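**Irari tote and Stumham clear bin**

Sold as a pair or singly. Stock updated August 27, 2021.

The Irari tote is a white cloth bag with green trim along its edges and two white loop handles. It folds or scrunches down small, so it can live in a coat pocket or a drawer between shops. It takes boxed and packet goods well. Heavy tins are better split between two bags.

The Stumham bin is clear plastic, rectangular, with a cut-out handle slot in the short end. Most customers use it as the place the shopping goes once the bag is emptied — one bin per shelf, packets stood on end. You can see what is in it without pulling it out. 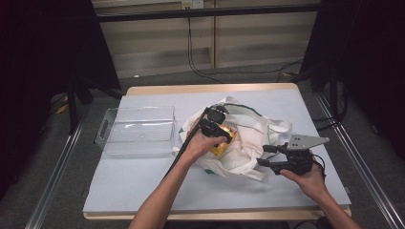 Rocío Lucero wrote in to say that she keeps one bin for tea and biscuits and another for baking things, and would like a lid for the second. We don't make a lid at present. The Plullby shelf liner cuts to size and can be laid over the top to keep dust off.

Care of the tote: wipe with a damp cloth, or hand wash cool and hang up by the handles. No tumble drying and no iron. The green edging is stitched on and may fray a little with use.
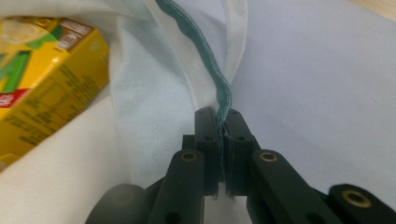
Small loose threads can be snipped close with scissors. Don't pull them, as the stitching will run. If a handle comes away from the bag, send it back to us and we will replace the bag.

Ordering

- Tote, single: code 100
- Bin, single: code 300
- Tote and bin together: code 1185
- Totes are also packed in 4s

Orders go out from the Kanaan warehouse. The bins nest inside each other in the carton, so please check the outer one for cracks before signing. Returns are accepted unused, with the label still on.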